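From: Noura Qaisi
To: history-books list
Subject: Re: Review copies, November

Colleagues,

Two matters follow from the request quoted at the end of this message.

1. Review copies. The Kirkegaard study of town charters is available to members. 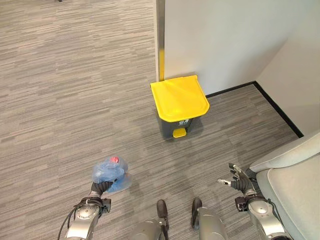 2. Length of reviews. Reviews should not exceed 2,011 words, notes included.

The Bramville letters remain unassigned. The edition prints 15 letters not published before, and a reviewer who reads German is preferred.
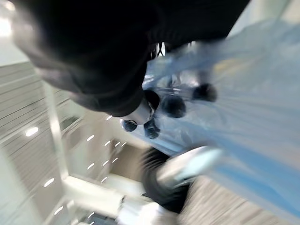

Dark rounded shapes near a silver-grey collar

Dr. Hamdan has agreed to read the pamphlet collection, and his review will appear in the next issue.

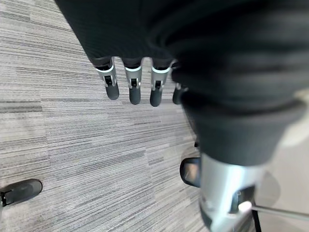
It will be followed by a short reply from the editor of the collection.

Noura Qaisi
Reviews Editor

Wissam Chidiac wrote:
> Could the list confirm which titles are
> still open, and the word limit? My draft
> on the charters stands at 2,324.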